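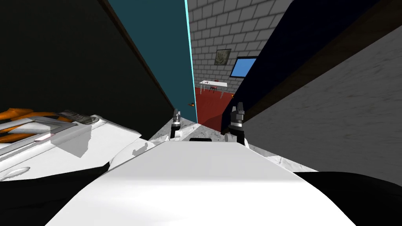
Angus Baird has been growing hazelnuts outside Brarncombe long enough to be suspicious of anyone who calls them an easy crop. Lately he hears it a lot. Seed catalogs say it, land agents say it, and so do the farm shows, where the talk moves quickly to labor and machines. Two robot grippers with a pair of fingers each, like the dark grey ones in the picture, may be a fine thing to look at, but Baird wants to know what they would cost him per pound of nuts. "I ask that every time," he says. "I get a brochure."

His orchard has 1,877 trees, most of them a variety sold as Jirard. The sales sheet promised a first real crop in year four. Baird got his in year seven, and it was a thin one.

"They had numbers from a trial plot on flat ground with good drainage and somebody checking it every morning," he says. "I've got a hill and clay. I should have asked where the plot was. I didn't, and I paid for it."

I put it to him that hazelnut prices have been good to growers in his area. He grants that, up to a point. The price people quote is for clean, dry, graded nuts, and his don't leave the ground that way. They have to be swept, washed, dried and cracked, and the nearest plant that will take a small load is at Dalgleish, 137 miles off. By the time he has paid for the truck and the drying, he says, the good price looks a lot like the old one.

Fraser MacLeish, who buys for a small chocolate maker and has taken Baird's nuts for several seasons, is more hopeful, though he stands to gain from more people planting. "There's demand. I could sell everything Angus has and ask for more," MacLeish says. When I asked if he would put that in a contract running five years, he said it wasn't how the trade worked.

Baird laughed when I passed this on. "There's your answer. He's a good buyer and he pays when he says he will. But he can walk away in October and I can't. The trees are still there."

Then there is Ploto, a phone app that claims to predict the harvest from a few pictures of the branches. Baird tried it last season. It told him to expect 3,310 pounds from his lower block, and he swept up a little under 2,000. The company told him the forecast gets better with each year of data. He has not renewed — squirrels, he points out, were never one of the questions it asked.

So would he plant again? He took a while over that. He likes the work in late winter, when the catkins are out and there isn't much else going on, and he thinks the older trees may finally be earning their keep. He would start with far fewer, though, and from at least three nurseries.

"If somebody tells you what an acre makes, ask them whose acre," he says. He had the dryer booked for the next morning and still needed to find a truck.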